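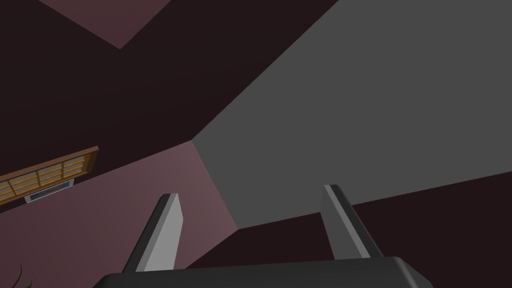
What does a part-time proofreader at Hultdale do all day?

Reads seed catalogs, mostly, and argues with them.

Hultdale puts out printed catalogs for small garden suppliers, the kind people keep in the bathroom until the next one comes. We are looking for a proofreader for the fall and winter run. The current one is moving to the coast and has asked us not to call.

The big job is the Stadero vegetable catalog, 219 pages, of which 165 are tomatoes or feel like it. It goes to the printer in January. You will also get the Ghiță bulb list, which is short and pleasant, apart from the Latin.

You should be able to spell "fuchsia" without stopping to think. You should notice when a squash is described as "compact" on one page and "needs a barn" on the next. Gardening experience is welcome, though our last gardener kept rewriting the planting advice and we had letters.

You should not mind being told that a comma is there for a reason. It usually isn't, but the customer pays for it.

Hours are 3 mornings a week, more toward the end, when everyone gets a little strange. Work from home if you like. The office has a heater and a good dictionary, and whoever gets in first has the heater. Pay is hourly, every two weeks, with a flat 1000 dollars on top once the Stadero book is at the printer.

To apply, send a short letter and one page of anything you have corrected to Silviu Hodoroagă at the Hultdale front desk by 2019-05-15. Paper is fine. There is a reading test, which takes an hour and contains a great many beans. Please don't send a photo or a list of your strengths.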